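Trying out grasper tips on the Fovis: your questions answered

We get a steady trickle of emails from teams who would like to bring their own instruments to our suturing bench in Toledo, or who have read our comparison notes and want to know how we arrived at them. Fidel Valdebenito and I have gathered the answers here, and we'll keep adding to them as new questions come in.

What are you comparing at the moment?

Two sets of grasper tips, which we call Panby and Gradau after the workshops that make them. Both fit the same wrist, so we can swap one for the other on either arm and leave everything else alone. The arms, the camera and the controller settings all stay as they are for the whole of a block of trials.

How many trials have you done?

We planned for 1,000 and so far we have 822 that we are happy to count. Another 103 were set aside, nearly all of them for dull reasons such as a log that stopped recording early or a light that somebody had nudged. We keep those too, and you are welcome to ask for them.

Why suturing, and not something simpler like moving pegs?

We did start with pegs, and they are a lovely way to get a controller settled! But pegs are stiff and polite, and they told us very little about tips. A curved needle wants to roll as soon as it is held slightly off its middle, and thread wanders wherever it likes. Small differences in jaw shape that were invisible with pegs showed up within a morning.

What does the camera see?

One fixed camera covers the whole working area, and the operator has that same view and no other. The light is strongest in the middle and drops away quickly at the sides, so an instrument working near a corner can be hard to make out.

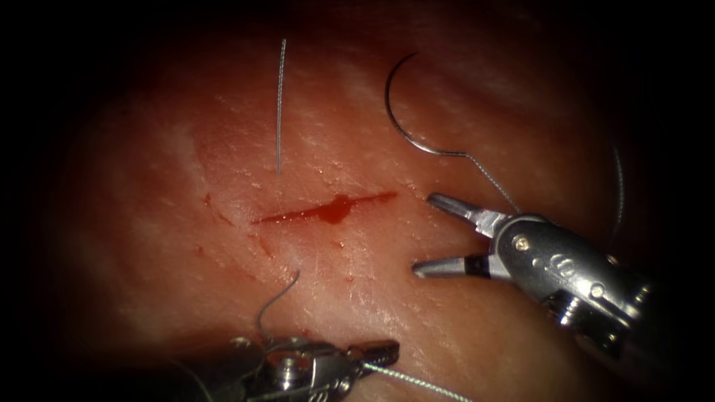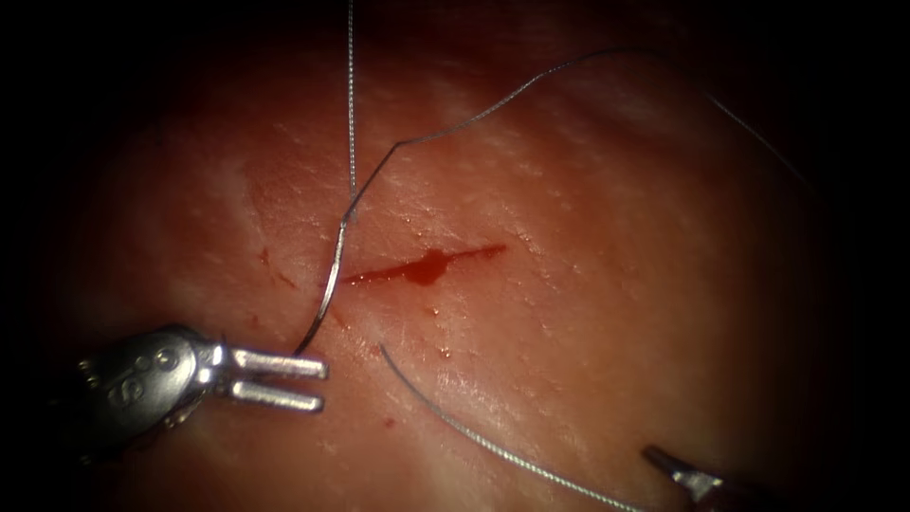
Two views of the suturing bench, each with a curved needle, thread and an incision in the tissue surface.

Would a brighter light help?

It would, up to a point. When we turned it up, the metal threw back so much glare that the edges of the jaws became harder to judge — a poor swap, we felt. We may try a second, softer lamp in August.

Which tips do you prefer?

Fidel likes the Panby for picking a needle up, and I lean towards the Gradau for holding thread without letting it slip. Neither of us would call it settled yet.

Can I bring my own instruments?

Please do. Write to Rocío Quezada with a drawing of the wrist fitting and a rough idea of the jaw opening. An adapter usually takes us a few days to make, so a little notice is very welcome.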